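Cell notebook, Clulla bench
December, start 8:40

Picking up where the last entry stopped. The draft rules for working close to containers have been on the wall for long enough, and I want them either signed off or changed before the Veria handover. Today was meant to be a dry read of sections 2 to 5 with the arm running. Got through 2, 3 and most of 4.

Section 2, start of shift. No changes to the content. The order is wrong, though. It has us checking the e-stop after the arm is homed. Moved it up so the e-stop check is the first thing done with power on. Also added that the person who checks it writes their own initials. I found a page from last month where one set of initials covers every shift, and that can't be right.

Section 3, speed limits. The draft gave one number for everything. Split it:
Free travel over the table: 424 mm/s
Inside the marked zone around a container: 394 mm/s until the wrist is above the rim, then the slow setting in the Resum profile
Anyone with a hand past the tape: stopped, not slowed

The first two numbers are so close together that I wonder why we keep both. They come from the old risk sheet and I don't have grounds to change them without redoing the sheet. Left a note in the margin. The real protection near a container comes from the slow setting, and the rule should say so in its first line.

Section 4, side clearance. This is where most of the morning went. The draft says "keep adequate clearance between fingers and container wall." I asked for a number in the last review and the answer was that it depends on the container. It does, but "adequate" can't be checked by anybody. With a hard-walled bin we have a flat face and a known position. A woven one has some give, the side is uneven, and the rim is not where the model has it. The wrist view also gets poor in close, so the operator should not be judging the gap from that alone.
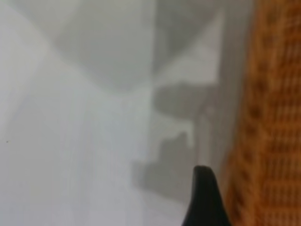 Krūmiņa disagrees with me on how to write this one and asked that it go in the book: a fixed clearance number will get copied onto every job whether it fits or not, and then people stop looking. Better to require that the gap be measured at setup, for each container, and that the measured value be written on the job card along with who measured it. If the container is swapped, the card is void.

I think that's fair and I've mostly taken it. What I don't want to lose is a floor. So the wording as of now:

4.1 Side clearance is measured at setup for each container, with the arm stopped, and written on the job card.
4.2 No job runs with a measured side clearance under 3 mm, whatever the container.
4.3 The wrist camera is not a measuring tool. It may be used to notice a problem and stop. It may not be used to approve an approach.
4.4 A swapped or moved container voids the card.
4.5 If the view is too blurred to tell finger from wall, the operator stops and checks from the side.

4.5 is going to annoy people. Blur is common at that distance and they will say they'd be stopping all day. My answer is that if you're stopping all day, the approach is planned wrong. Back the waypoint off and come down from higher. Will try this on the bench before the rule goes out, so that I'm not asking for something I haven't done myself.

Lighting. Not in the draft at all. The arm throws its own shadow on a white surface, and the hard steps in it can be taken for an edge when you glance at the view. Proposed 4.6: lamp positions are marked and go on the setup sheet, and any change of lamp gets a new test approach. Krūmiņa is fine with this one.

Logging. We are at entry 1150 in the stop log and a good share of the recent ones have nothing under "cause." Section 6 says cause is required. Either we enforce that or we take it out. I'd keep it and add "not known" as a permitted answer. A blank could mean anything.

11:55. Stopped here for the morning.

To do:
Redo the risk sheet for the two travel speeds, or write down why we kept both
Clean copy of section 4 to Veria with the old wording struck through, not deleted
Ask Resum whether the slow setting survives a controller restart. I have been assuming it does
Mark lamp positions on the bench
Job card template needs a line for side clearance and one for initials

Afternoon, short. Typed up section 4 and put it on the wall over the old one. Section 5 (handing over a running job) not started. Would like a second person for that, as it makes no sense to read it alone.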